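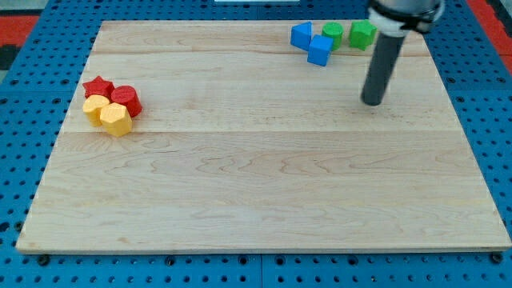 Worktop gone dull after oiling, anyone?

posted October 12, 2023 by kurkgate3881

Fitted a maple worktop in the utility room in January, from Trodivar. Two coats of oil then, one more last week. Now it's patchy, dull by the sink and tacky near the window. Wiped it with a dry cloth, no change. Do I sand the lot back or just leave it? Got people coming at the weekend so quick answers please.

didenko_oak

Too much oil, sat on top and never soaked in. Had the same on a table. Rub the tacky bits with white spirit on a rag, windows open, then leave it overnight. If its still sticky go over with a fine grey pad, along the grain, not across. No need to sand the lot.

Next time thin coat, wait up to 30 minutes, wipe off everything you can. Then wipe again. And lay the rags out flat outside to dry, don't bin them scrunched up, they can catch fire.

Bindano

just put more oil on, mine went dull and it came back fine

mopandbucket

Wouldn't add more while it's tacky, sorry, you'll make it worse. Dull by the sink is a differnt problem, probably washing up liquid taking the finish off. Clean that part, let it dry 12 hours at least, then one thin coat there only.

What oil was it? Some of the hard wax ones don't like going over plain oil. Check the tin. Also drip a bit of water on by the sink, if it soaks in rather than beading it wants doing.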